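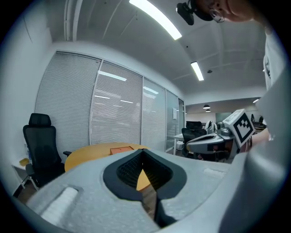
Do we run the Saraç break-up story before either side has confirmed it?

Only as a report of what other sites are saying, with their names given and the word "split" kept out of the headline until Saraç or the agency puts out a statement.

Minutes of the editorial meeting, Vekby Showbiz Weekly
28 Jul 2018

Present: Renata Chmielewska (chair), Belmiro Mota, Ka-ming Pan, Jaime Caldeira (minutes)
Apologies: Belmiro Cordeiro

1. Minutes of the last meeting
Agreed, with one change. Item 4 should say that the red carpet gallery was Ka-ming's and not Jaime's.

2. Saraç
The rule above was agreed after a long discussion. Belmiro M. had a draft ready which said that the couple have been living apart since the spring. His source is a dancer on the tour who has been right before, on the baby news. Renata said one dancer is not enough for a story about a marriage. Ka-ming pointed out that both of them still follow each other online and that the wedding pictures are still up. Belmiro M. said that means very little, and that people in that position are told by their agents to leave everything alone.
Brandau, who look after Saraç, have been asked for a comment by email and by phone. No reply so far. Belmiro M. to try again on Monday morning and to rewrite the draft without the house details. The children are not to be named or shown.

3. Complaint about the Stuken piece
A letter has come from the lawyers for the presenter of Stuken Live about the story on the after-party. They object to the phrase "had to be helped to her car". Jaime has the video and she is walking to the car with a friend holding her arm. Renata said the phrase suggests something the video does not show. Agreed to change it to "left with a friend" and put a note at the foot of the article. Jaime to write to the lawyers and copy Renata in. No apology at this stage.
Ka-ming asked whether the headline should change as well. It stays.

4. Comments section
Nearly 300 comments on the baby name story, a lot of them unkind about the mother's weight. Comments on that story are now closed. Ka-ming would like them closed on all baby stories from the start. Renata was against this and wants to try holding them for approval first. To be tried for two weeks.

5. Reader competition
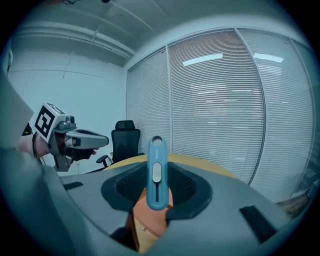
The signed tour books for the competition have arrived from the publisher and winners will be picked on Thursday at 9 in the morning. Jaime reported that one book has a scratched cover from the box being slit open too deeply. Whoever opens the remaining boxes should use the blue utility knife with just the tip of the blade out, and push the slider back so that the blade is fully inside the handle before putting it down. The scratched copy will not go to a winner. Belmiro M. asked if he could have it and this was agreed. Winners outside the UK will have to wait longer for the post and the rules page needs to say so. Jaime to do that.

6. Awards night
We have two passes. Renata and Ka-ming to go. Ka-ming will do arrivals and outfits, Renata will do the winners' room. Belmiro Cordeiro had asked for a place in his email and will be first on the list for the next one. No questions to be put to Saraç about the marriage unless other reporters raise it first.

7. Any other business
The quotes file is in a mess again. Please put the date and the source next to every quote.
Jaime asked for the Friday round-up to go up earlier. Left to the next meeting, when Belmiro Cordeiro is back.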